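Keltent Opens Packing Task Program to Train Warehouse Robots by Demonstration

2024-11-07

Keltent has begun the second stage of a program in which people show robots how to prepare parcels for shipping, the company announced in a statement to its partners. The work is carried out jointly with Plosutari, which operates parcel handling sites, and is intended to produce a shared library of recorded hand movements for common packing tasks.

The first stage, completed in July, relied on remote control. Operators sat at a console and guided a two-armed robot through each task while watching its camera view. That stage produced 1000 usable recordings, chiefly of box closing and the placing of shipping labels. According to Keltent, the method gave dependable results with rigid objects but was slow whenever an operator had to handle tape, film or anything with an adhesive back.

In the second stage, the robot is absent from the table for most of the recording period. Demonstrators perform the task with their own hands while wearing a strap and tracking modules on each wrist. A camera at head height records the same view that the robot will later have of its own work, and the printed square markers on the modules allow the position of each wrist to be followed as it moves.
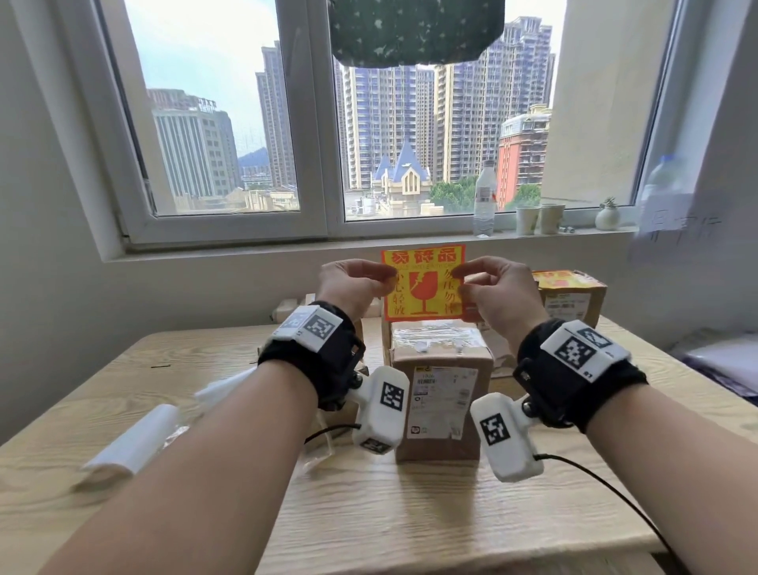
The change was proposed by Svetozár Hubáček, who leads the demonstration group at Keltent. In his report to the partners, he wrote that remote control remains the better choice when the force applied by the robot must be learned directly, and that the two methods will continue side by side. Stickers and soft wrapping were assigned to the hand method after a trial in which experienced console operators had difficulty feeling for the edge of a label.

"A person does not think about how to hold a sticker," Mr. Hubáček said. "The thumb goes to the corner, the other hand takes up the slack, and the sheet stays open. We wish to record that before we ask a machine to do it."

Recordings are made at an ordinary table, and the program's guidelines ask that the surface not be cleared between tasks. Packing paper, plastic film and other parcels may remain where they are. Plosutari requested this condition on the grounds that its own packing tables are seldom clear during a shift, and that a system taught only on a bare surface would be of limited use to its staff. The guidelines also permit natural light from windows, provided that the markers remain readable to the camera.

Each demonstrator completes a short training session before recording. Participants are asked to work at a normal pace, to keep both hands within the view of the camera, and to continue through small errors. Recordings that contain a correction, such as a label lifted and set down again, are kept in a separate group. Keltent considers these to be among the more useful material in the library — a robot that places a sticker badly must have some means of recovering from it.

The program has set a target of 3577 recordings for the second stage, divided among 84 task variations. The variations differ in the size of the box, the kind of sticker and the surface on which it is placed. Five of them are reserved for testing and will not be used in training, so that the partners can judge how well the robot manages a task it has not been shown.
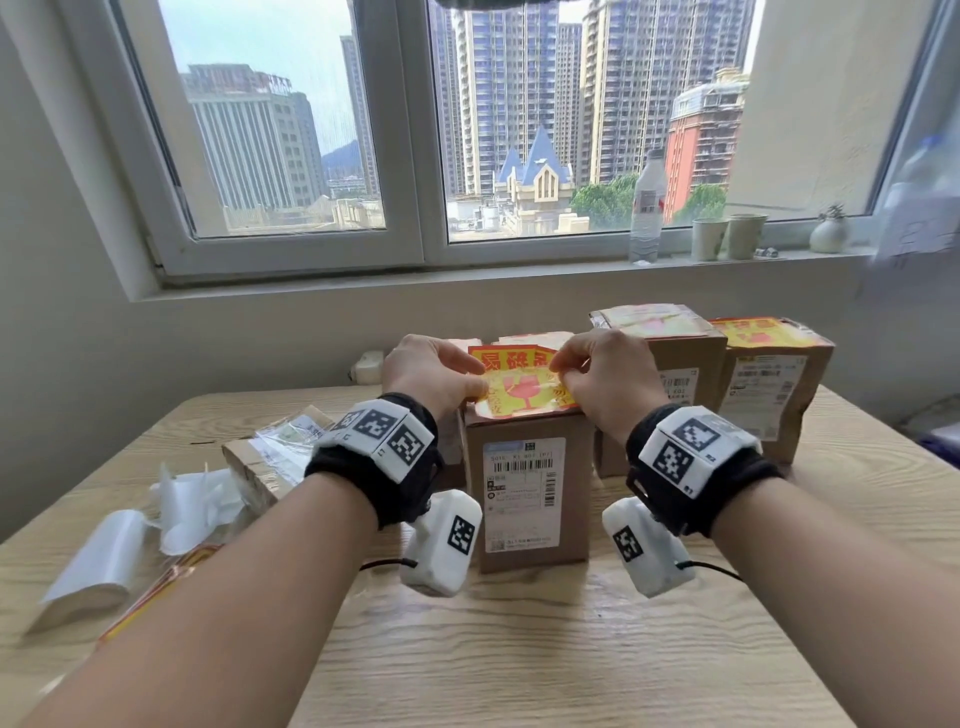
Fragile-goods marking has been given particular attention in the current schedule. Plosutari handles a considerable volume of glassware, and its sites apply warning stickers by hand. A sticker that runs across the top edge of a box is more demanding than one laid on a flat side, as the fingers must work at the fold while the box stands upright. The red-and-yellow stickers used in the sessions crumple readily where they are gripped, with the edges lifting from the cardboard, and the shipping label on the front of the box is to be left uncovered. These points have been written into the notes that accompany each recording.

Review of the material is the responsibility of Jozefína Ševčík, who coordinates the program for Plosutari. Her team checks that the wrist tracking is continuous and that the written description of the task agrees with what was performed. Recordings in which a marker is hidden for too long are returned to the demonstration group.

"Our staff will work beside these machines, and they should recognize the way the work is done," Ms. Ševčík said. "The demonstrations come from people who have packed parcels. I regard that as a condition of our participation."

Processing of the wrist data is performed with Tendero, the software already in use during the first stage. An updated version accepts recordings from both the console and the wrist modules, and the partners expect to train on the two sets together. Trials on a two-armed robot will follow at a Plosutari site once the review is finished. No date has been set for those trials.

Organizations wishing to propose additional packing tasks may write to the program office at Keltent. Proposals should include a description of the parcel, the materials used and the number of hands required.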